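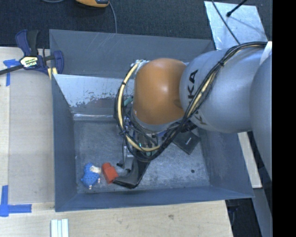

Hi all, sorry for the slow answer, I was waiting on the last quote before I opened my big mouth about money. My vote is to spend on hoses, cables and fingers first and leave the second arm for next year. Look at how much cabling hangs off the wrist of the KUKA, that whole fat loop of black and cream swinging around the orange joint, and then think about it dipping into a metal bin all day with sloping walls on every side! I want a proper dress pack on there (Pemero quoted us one, and a spare set of hoses with it) and I'd like it on the order before April.

Cleiton Barros wrote:

> Before I send the sheet upstairs I need three things from the bin picking group. One, do you still want the second arm this year? Two, is the bin okay as it is or are we buying the Mertens one? Three, how many spare fingers? Last year we ordered 5 and I got an angry email by summer.
>
> Also, Suleiman asked if the table can be replaced. I have no line for that at the moment.
>
> Cleiton

So, in order:

> do you still want the second arm this year?

Want, yes. Need, no. Please push it. If there's money left over in the fall we can talk again.

> is the bin okay as it is

It's scratched up and the floor has those cloudy worn patches, but it's still a bin. The Mertens one is nicer and a little shallower, but the lead time is 60 days and I'd have to redo all the wall clearances. Keep ours.

> how many spare fingers?

Put down 15. The long black ones, with the flat tip. Eun-seong thinks that's too many, but small stuff lying flat on the floor of the bin means the tips get right down to the metal, and I'd rather have a full drawer. Datport gives a better price at that quantity anyway.

On the table: Suleiman, I'm with you, but could we live with the wood top, the blue tape and the bar clamp for one more budget? A real fixture plate from Skereo came in at 34 percent of what I'm asking for in total, ouch. Happy to be argued with on this one.

Cleiton, I'll drop the quotes in the shared folder tonight, the Pemero one still needs the shipping added.

Ronaldo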